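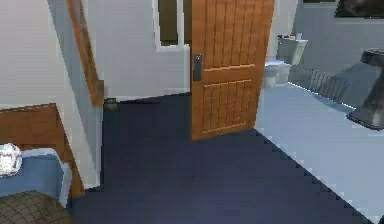 A door left partly open.

I gave up on celebrity newsletters in April, and I have been trying ever since to work out why I signed up for so many in the first place.

You know the kind I mean. Somebody who used to be on a reality show, or used to have a video channel, or used to be married to somebody with a video channel, announces that they are "stepping back from social media" to write something more personal. There's a free version, which tells you what they had for lunch. Then there's the paid version, which tells you how they felt about it.

My gateway was Mieke Vanhove. I liked her videos. She did those long, grumpy reviews of home renovation shows, and she was very good at spotting when a couple had clearly already bought the house they were pretending to choose. When she moved the whole thing over to Genby and started charging five dollars a month, I paid without thinking. I figured I'd get the same thing in writing.

For a few weeks I did. Then the reviews got shorter and the diary entries got longer. There was a series about her morning routine. There was a guest post from her business manager. By the time she got to "What Silence Taught Me," which ran to more than 2,000 words and was followed by a link to buy a candle, I had stopped opening them on the day they came in.

I'm told this is intimacy. That's the word everybody in the business uses. Fans don't want polish any more, they want to feel like they're being let in. I have my doubts. When a friend tells me about a bad week, she doesn't put the second half behind a payment screen.

The one everyone brings up as proof that it can work is Mohammed-Awal Darko, and I'll admit he can write. His piece on getting dropped from Cundance after one season was funny and a bit mean, and I sent it to three people. But go back and read the next few. Every one of them opens with a small embarrassing story, turns serious in the fourth paragraph, and finishes by asking readers what they're holding on to. Once I'd noticed it I couldn't read him any other way. I started skipping to paragraph four to see if I was right. I was right a lot.

He also does the "I wasn't going to share this" thing. He wasn't going to share it in the subject line, either, but there it is.

So is anybody making money from this? The platforms say yes, loudly, and then give you subscriber totals that lump together the people who pay and the people who typed in an email address once to get rid of a pop-up. I'm in that second group for at least a couple of these. Somewhere I'm being counted as a member of a thriving community. 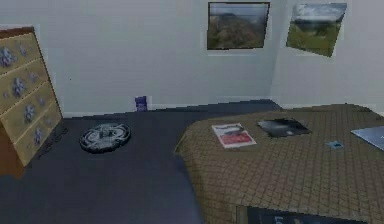
What I kept and what I dropped

I went through my inbox one evening and made myself decide. The only rule was that if I couldn't remember a single thing from the last issue, it had to go.

Mieke went. I felt bad for as long as it took to find the cancel button, which was a while, because Genby hides it under "Manage your journey." Then it asked me if I'd like to pause for 3 months instead. Then it asked if I was sure. I got an email the next morning saying she was sad to see me go, and I would bet the candle that she has no idea.

Darko went down to the free version. I want to see if he ever changes the formula.

The Villanueva sisters went, both of them. They have separate newsletters in which they answer each other's newsletters, and you need to pay for both to follow the argument. I did that for longer than I'd like to say. The argument was over a jacket.

I kept Illel. It's the dull one, a plain list of what's been canceled, what's been renewed and who has left which show, with no photos and no feelings. It costs less than the others and takes 4 minutes to read. Whoever writes it doesn't sign it, and I couldn't tell you one thing about their childhood.

A reader wrote in after my last post to say I'm just cheap. Could be. I did spend the savings on a month of a streaming service I'd already canceled twice, and so far I've watched half of one documentary about a boy band.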